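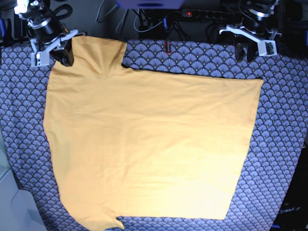 Yellow T-shirt on the table, right gripper on the collar.

To: club list
From: Illia Kostiuk
Date: 10/07/2026
Subject: Re: folding task, what we need before Trurnberg

Answers to Chornovol's questions from yesterday are under each part of the quote. I cut the part about van seats, which is being handled in the other thread.

> Is the T-shirt still the garment for the Trurnberg meet, or did the rules change to towels?

It is still the T-shirt. The organizers confirmed adult sizes only, short sleeves, one solid color. They bring their own shirts and we don't get to see them beforehand. That means practicing only on the yellow one is a bad idea. I would like everyone to bring one plain shirt on Tuesday, any color, and please put your initials on the tag.

> My group says the arms keep grabbing two layers at the collar. Is that a gripper problem or are we driving it badly?

Some of each. The printed parts are fine as far as I can tell. When you come straight down on the collar, the fingers push the top layer into the bottom one and you pick up both. Come in at an angle from the side, touch the fabric, back off a little, then close. Bralell has been doing it this way for a week and it looks much better. For our fold you want both layers on the second grab anyway, so don't spend the whole session on this.

Another habit to work on: the left arm should wait over the cloth while the right one gets its hold. If both arms go in together the shirt slides and you have to start over.

> How many runs do we have and how many do we need?

We have 1329 saved runs. I went through 40 of them last night and threw out 11. Most of the bad ones had the same fault, where the person driving stopped in the middle of the fold to talk and the arms sat still for a long time. If you need to stop, end the run and delete it. A short good run is more use to us than a long one with a gap in it.

I don't have a target number. What I want is more variety in how the shirt starts out. Too many runs begin with it lying square to the table with the collar at the far side. Turn it, put a sleeve underneath, fold one corner over. It will be badly placed at the meet, so we should practice that way.

> Can we swap the tablecloth for something plain? The pattern is hard on the eyes.

I'd rather keep the blue fan one for now. All of the saved runs were done on it and I don't want to change two things in the same week. After the Bemcombe demo we can try a plain gray one and compare. If you are first in, pull it tight before you start.

> Who is on the arms next week?

Sign up on the sheet by the door. Slots are an hour, 3 people to a slot: one driving, one resetting the shirt, one at the laptop writing down what happened. Swap every 20 minutes or so. First-year members get first choice of driving slots because most of them haven't had a turn yet.

A few things that were not in the message:

Power goes off at the strip when you leave. It was on both mornings this week when I came in.

Keep the cables behind the far edge of the tablecloth. If an arm pulls on one, stop and move the cable before you go on.

The spare gripper fingers are in the second drawer. If you use one, write it on the list so I know to print more. Printing a pair takes most of an evening and the printer is booked for the other team until the middle of October.

I can't be there Tuesday until after my lab. Bralell has the key and knows how to do the startup. If the right arm won't home, turn it off, wait a minute, and try once more. If it still won't, leave it for me and use the time to go through saved runs on the laptop.

Illia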